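Standum Community > Home projects > Robots and kits

Is the Skoryk two-hand gripper kit good enough for household recordings?

Posted by gruvdale_tinker

Hello all. I am thinking to buy the Skoryk kit, the one with two hand-held grippers and the mounted camera. In the Nurine shop it costs 704 with both hands, or 353 for one hand only. For me this is a lot of money, so I would like to hear from people who have used it for more than one afternoon.

My plan is to record simple housework at home: picking up dishes, folding small towels, putting lids on pots. Later I want to train a small arm with these recordings. I have read the product page several times, but it shows only cubes and cups on a clean bench. My home does not look like this.

My doubts are the following. Can the fingers hold something wide and round, which is much bigger than the opening of the gripper? Do the soft pads stay in their place? And is it necessary to buy both hands from the beginning, or can I start with one and add the second in January, when I have more budget?

Thank you for your patience with my long post.

padded_finger

I bought both hands last winter and I use them at home most evenings, so I will try to answer in order.

Wide and round things are possible, but you must take them by the rim. The opening of the fingers is not so large, and you will never close it around a big tray or basin. You put one finger outside and one finger inside, with the edge between the two pads, and then you squeeze. With one hand the far side wants to drop, and you will twist your wrist to save it. With two hands, one on each side, it is much calmer. This is also my answer to your last point: if you want to do dishes and pots, take both.

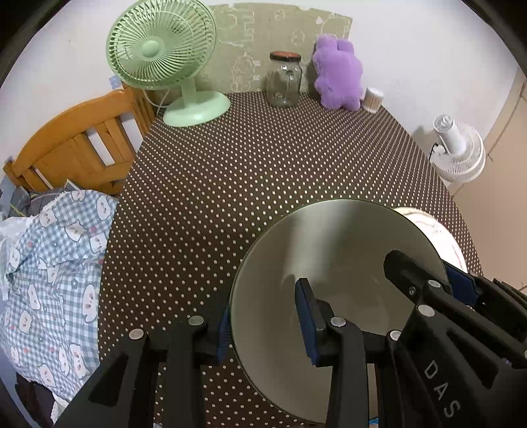

The pads are the best part of the kit in my opinion. They are soft and ribbed, and they bend a little around the edge, so a thin rim does not slide as it does between hard fingers. The glue is the weak point. One pad started to lift at the tip, and I fixed it with normal contact adhesive. I left it 48 hours before I used it again. Perhaps less time is enough, I did not try.

Some smaller remarks. The pins in the links become a little loose with use, so check them before a long session. When both hands work close together the links can touch each other, and you learn to keep your elbows out. Smooth surfaces can reflect the lamp into the camera, so I move my lamp to the side before I begin. And please do not tidy your whole room for the recordings. My arm learned badly from the clean ones and better from the ordinary ones, although I can speak only for my own tests.

What I do not like is the manual. It has 2 pages for the assembly and almost no explanation of the calibration. I had to write to the shop, and they answered politely but slowly.

lowshelf

one hand is fine for towels. I returned my second one. never tried pots

kettle_and_wire

I agree with most of what padded_finger wrote, but I would add something about the price. The single hand at 353 is exactly one more than half of the pair, so you lose almost nothing if you buy the second one later. Only ask Nurine first whether the two will be matched. My hands came in separate orders, and the springs did not feel the same. The left was stiffer, and I noticed it each time I lifted something with both.

For lids, choose ones with a good knob at the beginning. Flat lids are difficult for me still.

gruvdale_tinker

Thank you, this is very useful. I did not think about the springs. I will write to the shop about matching and probably wait until I can order the pair together. Does anybody know if the replacement pads are sold separately?

padded_finger

Yes, in small bags, but they were out of stock when I looked. Put one bag in the same order if you can.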